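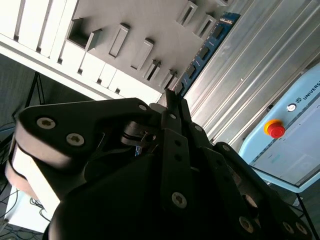 Zillbridge 전자실습동 부품 보관 및 회로기판 취급 구역 안전점검표

문서번호 2066
점검 시기 2025년 1월
점검 대상 331호실 부품 보관 선반, 서랍, 기판 작업대, 통로 및 전기 설비
점검 구분 정기
직전 정기점검 지난해 8월
작성 Zillbridge 시설안전 담당 부서

판정 표기
적합: 기준을 충족하며 별도 조치가 필요하지 않음
조건부: 사용은 가능하나 기한 내 조치가 필요함
부적합: 조치 완료 전까지 해당 부분의 사용을 제한함
해당 없음: 점검 시점에 대상이 없거나 다른 점검표에서 다룸

점검자는 항목마다 판정을 기입하고, 조건부 또는 부적합 판정의 경우 의견란을 반드시 작성한다. 적합 판정에도 다음 점검에 참고할 사항이 있으면 의견을 남길 수 있다.

1. 보관 선반

1-1 선반 본체가 벽체 또는 바닥에 고정되어 있으며 손으로 밀었을 때 흔들림이 없는가
판정: 적합
의견: 상단과 하단 고정 철물을 모두 확인하였음. 지난 8월 점검에서 헐거움이 지적된 창 쪽 하단 철물은 교체되어 있음.

1-2 선반의 수평이 유지되고 있는가
판정: 조건부
의견: 출입문 쪽 끝단의 조절발이 덜 조여져 선반이 통로 방향으로 미세하게 기울어 있음. 서랍이 저절로 밀려 나올 정도는 아니나, 내용물을 비운 상태에서 재조정할 것.

1-3 적재 하중 표시가 부착되어 있고 읽을 수 있는가
판정: 조건부
의견: 표시는 부착되어 있으나 옆면에 있어 정면에서 확인할 수 없음. 정면 상단으로 이전 요망.

1-4 선반 모서리와 절단면에 손이 베일 우려가 있는 부분이 없는가
판정: 적합

1-5 선반 최상단에 물품을 올려두지 않았는가
판정: 부적합
의견: 점검 시점에 빈 포장 상자와 제본된 자료철이 최상단에 적재되어 있었음. 현장에서 즉시 내리도록 하였으며 당일 조치가 끝난 것을 확인함. 같은 지적이 직전 점검에도 있었으므로 재발 항목으로 분류함.

1-6 선반과 천장 설비 사이의 이격 거리가 내부 기준에 맞는가
판정: 적합

2. 서랍 및 소형 부품함

2-1 모든 서랍이 걸림 없이 열리고 끝까지 닫히는가
판정: 조건부
의견: 하단 열의 일부 서랍이 마지막 구간에서 걸림. 레일에 끼인 리드선 조각을 제거한 뒤에도 증상이 남아 있어 레일 자체의 변형이 의심됨. Palomino에 교체용 레일의 규격을 문의할 것.

2-2 서랍 이탈 방지 장치가 작동하는가
판정: 적합
의견: 무거운 부품이 든 서랍을 우선하여 확인하였음.

2-3 서랍 전면에 내용물 표시가 있으며 실제 내용물과 일치하는가
판정: 조건부
의견: 저항과 콘덴서 구역은 양호함. 커넥터 구역은 표시와 내용물이 서로 바뀐 서랍이 있음. 표시를 고쳐 붙일 때 기존 라벨 위에 덧붙이지 말고 떼어낸 후 새로 부착할 것. 덧붙인 라벨이 떨어지면서 이전 품명이 드러나는 사례가 Botley 분관에서도 보고된 바 있음.

2-4 무거운 부품이 하단에, 가벼운 부품이 상단에 배치되어 있는가
판정: 적합
의견: 변압기와 방열판은 모두 하단 보관으로 정리되었음.

2-5 날카로운 부품(핀 헤더, 절단된 리드선, 칼날류)이 뚜껑이 있는 용기에 담겨 있는가
판정: 부적합
의견: 교체용 칼날이 일반 나사와 같은 칸에 들어 있었음. 별도 용기로 옮기고 용기 겉면에 주의 표시를 부착할 것. 조치 전까지 해당 서랍은 사용을 제한함.

2-6 사용하지 않는 서랍이 닫혀 있는가
판정: 적합

2-7 서랍 손잡이와 표시 꽂이에 파손이 없는가
판정: 적합
의견: 표시 꽂이의 투명 덮개 가운데 변색된 것이 있으나 글자를 읽는 데 지장은 없음.

3. 회로기판 취급

3-1 기판을 정전기 방지 매트 또는 지정된 받침 위에서 취급하고 있는가
판정: 적합
의견: 매트의 접지선 연결 상태를 저항 측정으로 확인함. 측정값은 별도 기록지에 보관함.

3-2 손목 접지대가 비치되어 있으며 점검일 기준으로 도통이 확인되는가
판정: 조건부
의견: 비치 수량은 충분하나 도통이 불안정한 제품이 섞여 있음. 불량품은 현장에서 회수하였음. 이용자가 작업 전 직접 확인할 수 있도록 시험기를 출입문 옆으로 옮길 것을 권고함.

3-3 보관 중인 기판이 정전기 방지 봉투 또는 칸막이 상자에 들어 있는가
판정: 조건부
의견: 완성 기판은 양호함. 수리 대기 기판 일부가 일반 비닐봉투에 들어 있음. 일반 비닐봉투의 사용은 금지되어 있으므로 실습 담당자가 이용자에게 다시 안내할 것.

3-4 기판을 서로 포개어 놓지 않았는가
판정: 적합

3-5 전원이 연결된 기판에 통전 표시가 되어 있는가
판정: 적합
의견: 통전 표시판은 작업대별로 비치되어 있음. 장시간 시험을 하는 경우에는 시작 시각과 연락처를 표시판에 함께 기입하여야 함.

3-6 기판 고정구의 조임 상태가 양호하며 기판에 무리한 휨이 없는가
판정: 적합

3-7 폐기 대상 기판이 사용 가능한 기판과 구분되어 있는가
판정: 부적합
의견: 폐기함이 가득 차 바로 옆 작업대 위에 폐기 기판이 놓여 있었음. 폐기함은 용량의 3/4에 이르면 수거를 요청하는 것이 원칙임. 수거 요청 절차를 폐기함 뚜껑에 게시할 것.

4. 전기 설비 및 배선

4-1 콘센트와 멀티탭에 변색, 균열, 헐거움이 없는가
판정: 적합

4-2 멀티탭을 다른 멀티탭에 연결하여 사용하지 않는가
판정: 적합
의견: 직전 점검의 부적합 사항이 해소되었음.

4-3 전선이 통로를 가로지르지 않으며, 부득이한 경우 덮개가 설치되어 있는가
판정: 조건부
의견: 작업대 뒤편 전선은 정리되어 있음. 계측기 이동 시 사용하는 연장선의 덮개 한쪽이 들떠 발이 걸릴 수 있음.

4-4 비상 차단 스위치의 위치가 표시되어 있고 앞을 가리는 물건이 없는가
판정: 적합

4-5 누전차단기의 시험 버튼이 정상 작동하는가
판정: 적합
의견: 시험 전 이용자에게 작업 내용을 저장하도록 고지함.

4-6 납땜 인두 거치대가 안정되어 있고 주변에 가연물이 없는가
판정: 해당 없음
의견: 납땜 구역은 별도 점검표에 따름.

5. 통로, 조명 및 정리정돈

5-1 선반 앞 통로의 유효 폭이 확보되어 있는가
판정: 적합
의견: 서랍을 완전히 연 상태에서도 한 사람이 지나갈 수 있음.

5-2 선반 하단까지 조도가 충분하여 표시를 읽을 수 있는가
판정: 조건부
의견: 상단은 밝으나 하단은 작업자의 몸에 가려 그늘이 짐. 보조 조명의 설치 여부를 시설 예산 편성 시 검토할 것.

5-3 높은 위치의 물품을 꺼내기 위한 발판이 비치되어 있는가
판정: 적합
의견: 미끄럼 방지 고무의 마모는 교체 기준에 미치지 않음. 의자를 발판 대신 사용하는 행위는 금지함.

5-4 바닥에 나사, 리드선 조각, 포장재가 떨어져 있지 않은가
판정: 조건부
의견: 작업대 아래에서 리드선 조각이 확인됨. 작업 종료 후 자석 쓸개와 진공청소기를 함께 사용할 것. 빗자루만으로는 매트 가장자리의 조각이 제거되지 않음.

5-5 공구가 지정된 위치에 반납되어 있는가
판정: 적합

5-6 음식물과 뚜껑 없는 음료가 작업대에 놓여 있지 않은가
판정: 적합

6. 화재 및 비상 대응

6-1 전기 화재에 적응성이 있는 소화기가 비치되어 있으며 압력이 정상 범위인가
판정: 적합

6-2 소화기와 비상구 앞에 적재물이 없는가
판정: 적합

6-3 구급함의 내용물이 목록과 일치하고 유효기간 이내인가
판정: 조건부
의견: 소형 밴드와 세안액이 부족함. 세안액은 유효기간이 가까워 보충할 때 함께 교체할 것.

6-4 비상 연락망이 최신 내용으로 게시되어 있는가
판정: 부적합
의견: Radstead 지원 창구의 변경 전 내선번호가 게시되어 있었음. 점검 당일 새 연락망으로 교체 게시함.

조치 요구 사항

부적합 항목(1-5, 2-5, 3-7, 6-4)
2-5와 3-7은 통보를 받은 날부터 3일 이내에 조치하고 결과를 서면으로 제출한다. 1-5와 6-4는 점검 당일 조치가 확인되었으므로 결과 제출을 생략하되, 1-5는 재발 방지 방안을 별도로 제출한다.

조건부 항목
통보를 받은 날부터 12일 이내에 조치한다. 5-2와 같이 예산이 수반되는 항목은 같은 기간 내에 추진 계획을 제출하는 것으로 갈음할 수 있다. 2-1의 레일은 규격 회신이 늦어질 경우 해당 서랍의 내용물을 다른 칸으로 옮기고 서랍을 비워 둔다.

종합 의견

331호실의 보관 선반과 서랍은 구조상 양호한 상태이며, 전기 설비 또한 직전 점검보다 개선되었다. 지적 사항의 다수는 설비의 결함보다 물품의 분류와 반납에 관한 것이다. 특히 선반 최상단 적재는 연속하여 지적되었으므로, 빈 포장 상자의 보관 장소를 별도로 정할 필요가 있다. 현재 이용자가 상자를 둘 수 있는 지정 장소가 없다.

수리 대기 기판의 보관 방식은 Botley 분관의 양식과 통일하는 방안을 검토하기 바란다. 분관에서는 봉투 겉면에 접수일, 증상, 담당 과목을 적는 카드를 함께 넣고 있으며, 이 양식은 본관에서도 수정 없이 사용할 수 있다.

본 점검표는 출입문 안쪽 게시판에 다음 정기점검 시까지 게시한다. 판정에 이의가 있는 경우 게시 기간 중 시설안전 담당 부서에 서면으로 제출하며, 제출 시 항목 번호와 문서번호를 함께 기재한다.

점검자 서명
실습실 책임자 확인
조치 결과 접수일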